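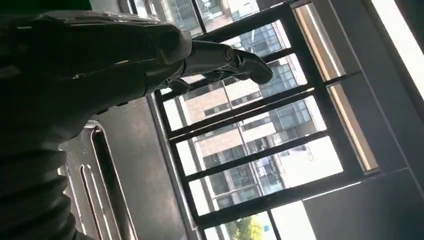

**Figure 3.** Contre-jour devant le vitrage, bâtiment Cutgate.

### 4.2 Éblouissement et usage des stores

Les occupants interrogés à Cutgate citent l'éblouissement avant la température comme motif de gêne. À Haldale, où les fenêtres sont plus petites et les allèges plus hautes, l'ordre est inverse. Cet écart rejoint les observations de Jacobs (section 2), qui relevait déjà que la surface vitrée seule rend mal compte des plaintes et qu'il faut tenir compte de l'orientation des postes de travail.

Dans les deux bâtiments, les stores sont manœuvrés moins souvent que ne le suppose le modèle de référence. Sur les 70 questionnaires exploitables, la réponse la plus fréquente est que le store reste dans la position où on l'a trouvé le matin. Les occupants qui le baissent en cours de journée le remontent rarement avant de partir, même quand le ciel se couvre. L'éclairage artificiel reste alors allumé, ce qui annule une bonne partie du gain attendu des vitrages.

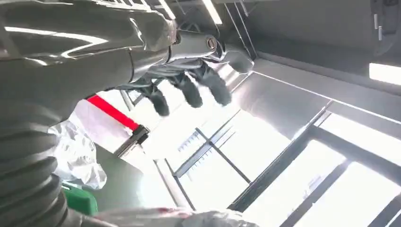

La part de l'éclairage artificiel est donc difficile à isoler. Les relevés de mars ont été faits stores ouverts puis stores fermés, luminaires allumés dans les deux cas, à hauteur de plan de travail. Nous n'avons pas retenu les mesures prises à moins de deux mètres d'une paroi claire -- la réflexion y fausse la comparaison entre locaux -- ni celles de l'atelier Mkhize, dont les luminaires ont été remplacés entre deux passages.

Trois limites doivent être signalées. Les relevés portent sur une seule saison. Le questionnaire ne distinguait pas la gêne directe du reflet sur écran, deux situations que plusieurs répondants ont décrites séparément dans les commentaires libres. Enfin, les consignes d'exploitation diffèrent : à Haldale, le gestionnaire Heltero coupe l'éclairage des circulations à midi, alors qu'à Cutgate la commande est laissée aux occupants. La section 4.3 reprend ce dernier point à partir des journaux de commande.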